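Reader Services Help Community
Borrowing and Reservations › Series and sequels

Reserving a series in the correct reading order

Posted by: Gorora Reading Circle
Status: Open to replies

Our circle wishes to read the Nedetti sequence over the coming season and would be grateful for guidance on how the reservation system treats books that belong to a series.

At present, a member who reserves all the volumes at once has no means of stating the order in which they should arrive. On the last occasion, several members received the third volume before the first. The loan period for the third volume expired before the earlier ones became available, and the book could not be renewed, as another reader had by then reserved it. The members concerned returned to the end of the queue.

We should like to know the following. Is there a setting by which a reservation for a later volume may be held back until the earlier volume has been collected? If there is no such setting, may a reservation be paused without losing its place? Finally, the catalogue shows both a paperback and a hardback edition of most of the volumes. Does a reservation placed on one edition also count towards the other, or are the queues kept apart?

We have read the general guidance on reservations, and it does not mention series. We placed our requests through the catalogue on the website and did not use the counter or the telephone line.
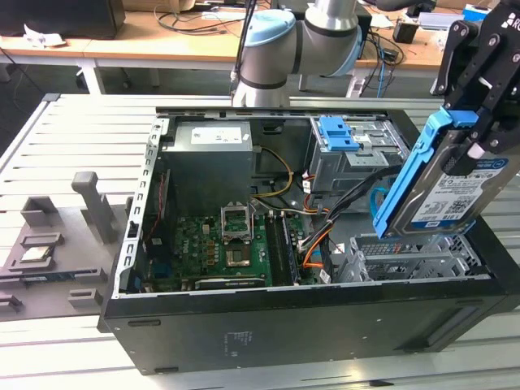
Open desktop computer with a memory module fitted

Posted by: Catalogue Desk

Thank you for your enquiry. The points are taken in the order in which they were raised.

There is no setting that links one reservation to another. Each volume is a separate record in the catalogue, and each record has its own queue. The series heading shown on the page is provided for browsing, and placing a reservation from that page creates separate requests for all the volumes selected.

A reservation may be paused. To do this, sign in to your account, open the list of current reservations, and choose "Suspend" beside the title. You will be asked for a date on which the reservation should resume. During the suspension your place continues to move up the queue in the usual way, but the book will be offered to the next reader when your turn arrives. Once the suspension ends, you will receive the next copy to be returned. A suspended reservation does not return to the end of the queue.

For a series, we recommend that the first volume be left active and all later volumes suspended. When the first volume has been collected, the suspension on volume 2 may be lifted. Readers who finish books quickly may prefer to lift it a little earlier, as popular titles can take some time to reach the chosen branch.

Please note that a suspension must be applied before the book is marked as "Ready" or "In transit". After that point the system treats the copy as yours, and the only choices are to collect it or to cancel. If the reservation is cancelled, your place is lost.

With regard to editions, the queues are kept apart where the catalogue holds the paperback and the hardback as two records. Where both are listed under a single record, the reservation will be met by whichever copy is returned first. This can be checked by opening the title and looking at the line headed "Copies". If only one format is named there, the other format has a record and a queue of its own. Readers are permitted to join both queues, but are asked to cancel the second request once a copy has been received.

The Nedetti volumes were catalogued at different times and are not treated in the same way. The earlier volumes have separate records for each edition. The later ones have been merged. We regret the inconvenience this causes and have passed the matter to the section that maintains the records.

Reading circles may also apply for a group set, in which case the copies are issued together on one card and for a longer period. Applications are made on the group borrowing form, which is available at any branch. Not every title is held as a set – the catalogue marks those that are with the words "Group copies".

This reply was last checked on February 25, 2025.

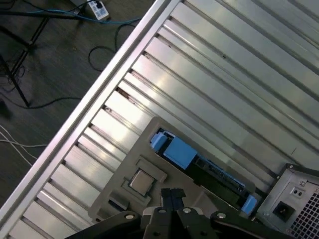
Reader Services – Catalogue and Reservations Team

Posted by: Fakir Branch Readers

We would add one matter to the reply given above. The numbering on the spine does not always agree with the order in the catalogue. The Nedetti books are numbered by date of publication, and the short prequel, which was written last, therefore appears at the end of the list. Some readers prefer to begin with it. Our own group did so and found that it gave away a good deal of the plot of the first full novel. We would advise leaving it until the end.

The length of the volumes should also be considered when setting the dates of a suspension. The first runs to 400 pages in the paperback and may be finished comfortably within one loan. The collected edition published by Zusance brings the main novels together in one book of 1700 pages, and several of our members had to renew it. It is also rather heavy to carry home. It does, however, have a single queue, and the question of order does not arise.

Posted by: Zusance Shelf

I always reserve them all and take whatever comes. If the wrong one arrives first I put it on the shelf and wait. Renewals have usually been accepted in my case, but I borrow mostly older titles.

The "Suspend" choice does not appear on my account when I use a telephone. It is present on the full website.

Posted by: Gorora Reading Circle

We are obliged to all who replied. The later volumes have now been suspended as advised, and the first remains active. One member's request for the third volume was already marked "In transit" and could not be changed, so she will collect it and return it unread. We shall ask at the branch for the group borrowing form, as the words "Group copies" do appear beside the first two titles.

Related topics
Changing the collection branch for a reservation
Renewing a book that another reader has reserved
Suggesting a missing volume for purchase
Large print and audio editions: how the queues work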